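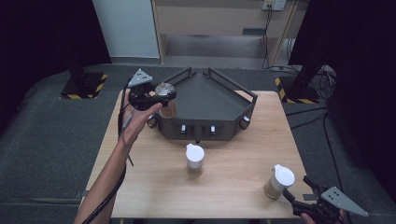
Fig. 2: Cups and tray during the exercise, left gripper holding the first cup.

4.2 Practising the cup task by hand

Work in pairs, one person on the grippers and one keeping the log. The club handbook promises clean results after an afternoon. Grodton school did not manage that, and neither did we, so plan for two.

1. Set the tray on the table with its cut-out panel towards you.
2. Stand the cups in front of it. Lids on.
3. Take one gripper in each hand. Keep the marker plates clear of your sleeves.
4. Lead the left cable back along your forearm.
5. Pick up the left cup first and pause before moving it over the tray wall.
6. Put it down, open the jaws fully, then start on the next.

Note: Jana Haberkorn's log has 156 attempts in it. The handbook asks for 1000. We have seen no evidence that the extra ones help if they are all done in a hurry.

Caution: Do not squeeze until the cup bends. A firmer grip is often recommended for dropped cups and we doubt it. Check where the jaws meet the cup first.

Caution: Keep your feet off the cables on the floor.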